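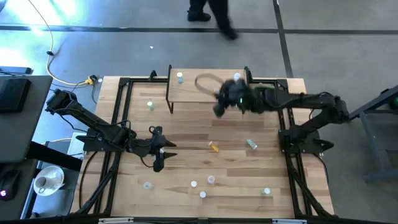 Kotum two-arm bench kit: your questions
Updated 10/09/2019

Is it worth the money?
Not yet, in our view. The arms are decent. The software needs another year.

What does the kit do?
Two arms, one on each side of a table, pick up small containers and put them on a raised shelf. The brochure calls this "lab-ready organization". We call it tidying up.

Does it work without help?
The sales sheet says yes. Tahira Sial ran it for us over 11 days in March and stepped in on 9 of them. Containers lying on their sides gave it the most grief.

Can it sort by colour?
Kotum says so. We had it group matching containers in columns and it managed, slowly. A full shelf looks good in a demo, but check the front of the table for the one still sitting out there.
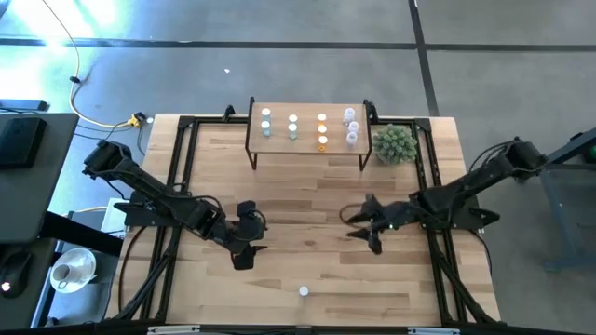
Do both arms work at once?
They can. Ours spent a lot of time waiting for each other near the middle. Fraser Urquhart at Kotum blamed our settings. We changed them and saw no difference.

How much room do I need?
More than the tabletop. The elbows swing out past the sides, so leave clear floor and keep your desk and coffee well back.

Is the service plan any good?
It costs $1,724 a year and covers 3 visits. Gripper fingers are extra. Get the response time in writing before you sign.

Have you tried the Olberg kit?
Not yet. We've asked for a loan unit.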